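Haldane library to close Mondays through April

October 26, 2023

The Haldane Public Library will close on Mondays starting next week while crews replace the heating system in the older half of the building. The shortened schedule is expected to last through the end of April.

Library director Dalia Rozīte told the town board at its meeting this week that the work could not wait another winter. The boiler failed twice last season, and both times the reading room had to be shut in the middle of the day.

"We got through it with space heaters and a lot of patience," Rozīte said. "I don't want to ask the staff to do that again."

The board approved the contract with Clerov Heating, the lower of two bidders. Board member Ibrahim Obi voted against it. He said he supported the repairs but wanted the work pushed to summer, when fewer people use the building.

The noisy part of the job – cutting out the old pipes and drilling through the basement wall – will be done on Mondays, when the building is empty of patrons. Smaller jobs will go on during open hours. The children's room will move to the second floor of the new wing from the middle of November. Story time stays at its usual hour.

The library dates to 1813, when it was a single room above a dry goods store on Drosto Street. The present building went up later in two stages, and the pipes in the older half have never been fully replaced. Clerov's site manager, Chiamaka Edet, said her crew expects to find sections that do not match the drawings on file.

"You open up a wall and go from there," she said. 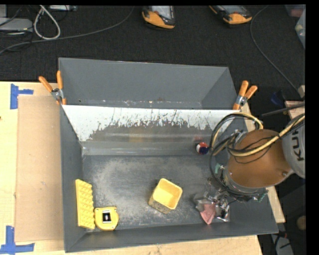

Will books still be due on Mondays during the closure? Nothing will be due on a Monday until the normal schedule returns, and items that would have been due that day move to Tuesday.

The outside book drop on the parking lot side will stay open every day. Holds can be picked up at the front desk from Tuesday through Saturday, and the library will keep them for 13 days instead of the usual week.

Public computers will be limited to one hour per person when others are waiting. The copier has been moved next to the new wing entrance, and the price per page has not changed.

The local history collection will be harder to reach. It is kept in the basement, next to the boiler room, and most of it is being boxed and moved to a storage unit on Tesar Road. Mabli Lewis, who runs the collection, said 50 of the most requested items, including the early town maps and the church registers, will stay in the building and can be seen by appointment. Requests for anything else should be made a week ahead.

Groups that use the meeting room on Monday nights have been offered space at the town hall. The chess club has accepted. Lemlem Tamiru, who organizes the Monday English conversation group, said her members would prefer to stay near the bus stop and may switch to Wednesday evenings at the library.

The board will hear a progress report at its January meeting.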